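Speaker notes: pledge drives and matching gifts
Silvan Lanz, Covbridge session, Thursday

Slide 1. Scope
Covers matching gifts at small charities. Does not cover grants or legacies. Questions at the end.

Slide 2. Terms
A match is a conditional promise. The sponsor pays when donors pay, up to a cap. State the cap, the ratio and the closing date on every form. Raltcombe left the cap off its January form and had to write to donors afterward. 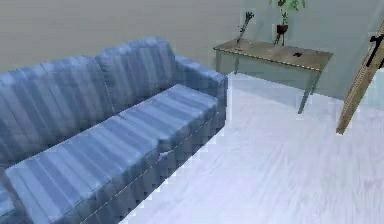
Slide 3. Gifts in kind
Goods do not count toward a cash match unless the sponsor agrees in writing. Record each item with a plain description and its condition. "Sofa" is too thin for the ledger; "sofa, blue stripe, two seat cushions" can be checked at pickup. Value is entered in a separate column by the donor, never by staff.

Slide 4. Raltcombe figures
Cap: $500 per household.
Donors who used the match: 61.
Window: 90 days.
Pause. Let them read the table.
Median gift is on the handout. 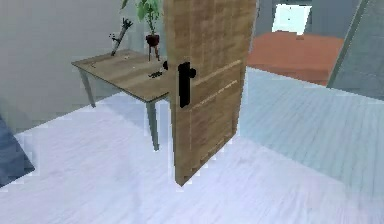 Slide 5. Reminders
Send 3 per window. First at opening, second at the midpoint, last in the final week. Prantl sent all of its reminders in the final week and the phone line could not keep up. Bello used the spaced schedule with the same letter text.

Slide 6. Receipts
Issue one receipt to the donor for the donor's gift. The sponsor's share goes on the sponsor's receipt. Do not combine them. Sample wording is on page two of the handout.

Questions. Collect sign-in sheets at the door.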